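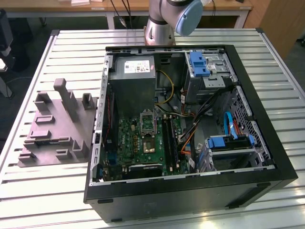

4.2 Demonstration quality

Claims that a task can be taught in an afternoon deserve a closer look. Varela and Serrano report that hand guiding gave usable demonstrations of part removal, but they kept only the runs their operators liked and don't say how many were thrown out. We kept everything. Our operators recorded 529 demonstrations on opened desktop computers, 381 by remote control and the rest by hand guiding, and we marked a run as failed if any connector was pulled by its wires.

Figure 3. Workcell for the desktop disassembly task. The tower lies on its side with the side panel off; the arm is mounted behind it and the gray 3D-printed fixture plate is to its left.

We doubt that the usual success score says much here. A policy can score well on the drive bay, where the blue carrier rails are easy to reach, and still be useless around the cables. Two of our operators also disagreed on what a clean release was, and we found no fair way to settle it. The 50 runs they scored differently stay in the training set. Chauvin (personal communication) would drop them. We see no grounds for that until someone shows that the labels, and not the motions, are at fault.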